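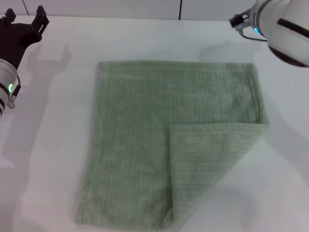 Folding station rules, round two

OK so the towel rules have changed again. Ross Strachan sent the new sheet over on 2022-05-10 and it applies from the next session, both tables. Old sheet goes in the recycling please, there were still three copies of it taped up at Waltwood when I walked through.

Short version for people who won't read the rest: one towel on the table, nothing else, both arms clear before you call a start, and a bad fold gets logged as a bad fold.

Longer version.

Table. White top, wiped down, bare apart from the towel. No pens, no phones, no spare towels stacked at the side "for later". We lost most of a morning in March to a roll of tape. If the towel hangs over the front edge at the start, pull it back up and start over. If it slides during the run, leave it and write it down.

Starting position. Left and right grippers both off the cloth and above the table. Check the lights on both arms before you touch the start key, and if either one is out or blinking, stop and get Tatiana. Do not power cycle it yourself. Cables: the loop at the gripper should move freely when the wrist turns. Look at it every time, takes two seconds.

Hands. Nobody reaches in while the arms are live. This includes straightening a corner. This includes "just quickly". Pause, wait for both arms to settle, then hands. The old sheet said pause was optional for small fixes and that line is gone, Ross took it out himself and he is not putting it back.

Corner folds. Biggest change so this gets its own bit. Until now a corner folded over on the diagonal was getting marked as a fail at one table and a partial at the other, depending who had the keyboard. From now on:

- Corner turned back as a step on the way to a full fold = partial, keep running
- Corner turned back and the arms have given up on it = fail, end the run
- Corner turned back before the start = not a run at all, reset the towel

If you can't tell the first from the second, give it until the timer and then call it a fail. Don't guess generously. The partials were creeping up and it made the Virkix comparison useless, we had to throw out 747 runs from the spring set and relabel the rest by hand. Tatiana Hájek did nearly all of that and would like not to do it agian.

Towels. Ribbed ones and flat weave ones get seperate log sheets now. The ribbed cloth holds a crease differently and mixing them hides it. Pale green ones are fine on the white tables. White ones are not, stop using them, the Prutby batch is going back. A towel that has done 900 folds comes out of rotation, tag it and drop it in the bin by the door. Somebody has been washing the retired ones and putting them back on the shelf. Kind thought, please don't.

Light. Arm shadows on the table are ok. Shadow from a person leaning over is not, so stand back behind the line. The tape line at the second table has worn off, I have asked for new tape.

Logging. Every run gets a line, including aborted ones. Initials, towel tag, result, one comment if something odd happened. "Weird" is not a comment. Run 2094 says "weird" and no one on the team can remember what it was.

Sign off. Everybody running a table needs to read the sheet and initial the back page. Mbwambo people too if you are over here for the shared weeks, your own site rules don't cover this setup. No initials, no sessions. We're about half way through the list last I looked.

Review. We hold these rules steady until September or until we hit 1000 clean runs, whichever is first, then sit down and see what needs changing. Suggestions in the meantime go to Ross in writing, not shouted accross the room. One already in: whether a towel folded neatly but rotated on the table should count as a pass. Right now yes. Tatiana thinks no. Send your view before the review if you have one.

Spare copies of the sheet are in the top drawer next to the label printer. Drawer sticks, lift and pull.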